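Zwischenbericht an die Fördergeberin
Vorhaben: Maschinelle Übernahme von Haushaltstätigkeiten in betreuten Wohnformen
Zuwendungsempfängerin: Nanayakkara Forschungsgesellschaft
Verbundpartner: Skultberg (Regelung und Simulation), Wohnverbund Plirnham (Anwendung)
Projektleitung: Ingeborg Brunner
Stand: 24. Dezember 2023

1. Gegenstand des Berichts

Der vorliegende Bericht dokumentiert den Stand der Arbeiten im zweiten Förderabschnitt. Er schließt an den ersten Zwischenbericht an und folgt der mit dem Bewilligungsbescheid vereinbarten Gliederung. Die Angaben zur Mittelverwendung werden gesondert im zahlenmäßigen Nachweis vorgelegt.

Das Vorhaben geht der Frage nach, welche Tätigkeiten in Küche und Hauswirtschaft einem ortsfesten Roboterarm nach heutigem Stand der Technik übertragen werden können und welche auf absehbare Zeit beim Personal verbleiben müssen. Untersucht werden ausschließlich Tätigkeiten, die im Wohnverbund Plirnham regelmäßig anfallen. Die Pflege im engeren Sinne ist nicht Gegenstand der Förderung.

2. Stand der Arbeitspakete

2.1 Arbeitspaket 1: Erhebung der Tätigkeiten

Das Arbeitspaket ist abgeschlossen. In den Wohngruppen wurden 74 wiederkehrende Tätigkeiten erfasst und nach Häufigkeit, körperlicher Belastung und Fehlerfolgen bewertet. Die Bewertung erfolgte gemeinsam mit den hauswirtschaftlichen Fachkräften. Dabei zeigte sich ein deutlicher Unterschied zwischen der Einschätzung der technischen Partner und derjenigen der Anwenderseite. Was aus Sicht der Regelungstechnik als einfach gilt, etwa das Abstellen eines Gefäßes auf einer ebenen Fläche, ist im Arbeitsalltag selten eine Tätigkeit für sich. Es ist in Abläufe eingebettet, die häufig unterbrochen und in wechselnder Reihenfolge wieder aufgenommen werden.

Für die weitere Bearbeitung wurden 28 Tätigkeiten ausgewählt. Ausgeschlossen wurden alle Tätigkeiten, bei denen der Arm in unmittelbarer Nähe von Bewohnerinnen und Bewohnern arbeiten müsste, ferner das Schneiden von Lebensmitteln und der Umgang mit heißem Fett. Der Katalog liegt der Fördergeberin seit November vor.

2.2 Arbeitspaket 2: Simulationsumgebung

Die Simulationsumgebung mit der internen Bezeichnung Itedau wurde vom Partner Skultberg aufgebaut und an die Projektleitung übergeben. Sie erlaubt es, Greif- und Ablagebewegungen in unterschiedlich ausgestatteten Küchen zu erproben, ohne Gerät und Einrichtung zu beanspruchen. Variiert werden die Anordnung der Küchengeräte, die Oberflächen und die Ausgangslage der zu greifenden Gegenstände.

Abweichend vom Arbeitsplan wurde auf eine Nachbildung der tatsächlichen Küchen des Wohnverbunds zunächst verzichtet. Die Vermessung vor Ort hätte den Betrieb in den Wohngruppen über Gebühr belastet. Die Nachbildung ist nunmehr für den dritten Förderabschnitt vorgesehen. Mehrkosten entstehen hierdurch nicht.

2.3 Arbeitspaket 3: Erprobung von Greif- und Ablagevorgängen

Das Arbeitspaket ist in Bearbeitung. Unter der fachlichen Leitung von Thilini Navaratnam wurden in der Simulation bislang 2000 Durchläufe ausgewertet. Die Auswertung unterscheidet zwischen vollständig ausgeführten Vorgängen, Vorgängen mit Lageabweichung und Abbrüchen. Ein Vorgang gilt nur dann als vollständig ausgeführt, wenn der Gegenstand am vorgesehenen Ort steht und der Arm seine Ruhelage wieder eingenommen hat. Diese strenge Festlegung wurde auf Wunsch der Anwenderseite getroffen. Ein Arm, der nach getaner Arbeit über der Arbeitsfläche stehen bleibt, behindert das Personal und ist für den Betrieb nicht geeignet.

Zuverlässig gelingen derzeit das Aufnehmen freistehender, formstabiler Gegenstände von der Arbeitsplatte und deren Ablage auf ebenen, gut erreichbaren Flächen. Weniger zuverlässig sind Vorgänge, bei denen der Arm über andere Geräte hinweggreifen oder unter Einbauten arbeiten muss. In diesen Fällen verdeckt der Arm häufig selbst den Bereich, in dem er arbeitet. Die Bewegungsplanung wählt dann Umwege, die zwar kollisionsfrei sind, den Vorgang aber erheblich verlängern.

Nicht gelöst ist der Umgang mit nachgiebigen Gegenständen. Tücher, Beutel und Folien ändern beim Greifen ihre Form, und das verwendete Simulationsmodell bildet dieses Verhalten nur unzureichend ab. Die Projektleitung empfiehlt, die betreffenden Tätigkeiten bis auf Weiteres zurückzustellen.

2.4 Arbeitspaket 4: Anforderungen der Anwenderseite

Mit den Fachkräften des Wohnverbunds fanden 2 ganztägige Arbeitstreffen statt. Die Fachkräfte begrüßen eine Entlastung bei gleichförmigen Tätigkeiten, legen jedoch Wert darauf, dass die Aufsicht über Kochstellen in jedem Fall bei einer Person liegt. Diese Forderung wird von der Projektleitung geteilt und in das Sicherheitskonzept übernommen.

Mehrfach wurde auf die Dauer der Vorgänge hingewiesen. Eine Maschine, die für das Wegräumen eines Frühstückstisches ein Vielfaches der üblichen Zeit benötigt, kann dennoch nützlich sein, sofern sie dabei keiner Aufmerksamkeit bedarf. Muss sie hingegen beobachtet und wiederholt freigegeben werden, so entfällt der Nutzen vollständig. Die Zahl der notwendigen Eingriffe wird daher als eigene Kenngröße in die Auswertung aufgenommen.

3. Vertiefte Betrachtung: Arbeiten am Kochfeld

Das Kochfeld wurde als Schwerpunkt der laufenden Erprobung festgelegt. Hier treffen mehrere Schwierigkeiten zusammen, die bei anderen Arbeitsplätzen in der Küche einzeln auftreten. Die Abstellflächen sind durch Roste unterbrochen, die Brenner liegen eng beieinander, und der Bewegungsraum ist nach oben und nach hinten begrenzt. Kleine Gegenstände können auf einem Rost kippen oder zwischen den Stegen hängen bleiben.

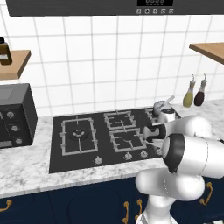
Für die Bewertung solcher Vorgänge genügt es nicht, allein die Endlage des Gegenstands zu prüfen. Zusätzlich ist festzuhalten, ob der Arm auf dem Weg zur Ablage Bedienelemente berührt hat. Eine unbeabsichtigte Verstellung eines Reglers bliebe in der bisherigen Auswertung ohne Folgen, wäre im Betrieb jedoch als sicherheitsrelevantes Ereignis zu werten. Skultberg wird die Auswertung entsprechend erweitern. Bereits abgeschlossene Durchläufe werden, soweit die Aufzeichnungen dies zulassen, nachträglich geprüft.

Ungeklärt ist ferner, in welchem Umfang sich die Ergebnisse auf ein reales Kochfeld übertragen lassen. Verschmutzte oder leicht verschobene Roste, Dampf und wechselndes Licht sind in der Simulation bisher nicht berücksichtigt. Die Projektleitung geht davon aus, dass die Erfolgsquote beim Übergang auf reale Geräte zunächst sinken wird, und sieht davon ab, an dieser Stelle eine Prognose abzugeben.

4. Vorläufige Einschätzung

Die Leitfrage des Vorhabens lässt sich zum gegenwärtigen Zeitpunkt nur für Teilbereiche beantworten. Einzelne Handgriffe können maschinell ausgeführt werden. Für zusammenhängende hauswirtschaftliche Tätigkeiten gilt dies noch nicht. Zwischen beiden Ebenen liegt ein Entwicklungsaufwand, der im Antrag nach heutiger Kenntnis zu niedrig angesetzt war. Einen Einsatz in den Wohngruppen ohne ständige Begleitung durch technisches Personal hält die Projektleitung innerhalb der Laufzeit für nicht erreichbar.

Das Förderziel, einen belastbaren Katalog übertragbarer und nicht übertragbarer Tätigkeiten vorzulegen, ist davon nicht berührt.

5. Abweichungen und Risiken

Die Besetzung einer wissenschaftlichen Stelle verzögerte sich. Die Aufgaben wurden vorübergehend vom Team um Frau Navaratnam übernommen, wodurch sich die Auswertung in Arbeitspaket 3 verschoben hat. Die Verschiebung kann innerhalb der Laufzeit aufgefangen werden. Ein weiteres Risiko besteht in der Lieferzeit des Greifers für den Versuchsstand. Sollte sich die Lieferung nochmals verzögern, wird die Simulationsphase verlängert und die Reihenfolge der Versuche angepasst.

6. Weiteres Vorgehen

Im dritten Förderabschnitt werden die Nachbildung der Küchen in Plirnham, die erweiterte Auswertung am Kochfeld sowie der Aufbau des Versuchsstands durchgeführt. Die Projektleitung bittet um Zustimmung zur Zurückstellung der Tätigkeiten mit nachgiebigen Gegenständen gemäß Abschnitt 2.3 sowie zur Verlagerung der Vermessungsarbeiten gemäß Abschnitt 2.2. Eine Änderung des Gesamtfinanzierungsplans wird nicht beantragt.

gez. Ingeborg Brunner
Projektleitung

Kontakt | Impressum | © Nanayakkara Forschungsgesellschaft | Nach oben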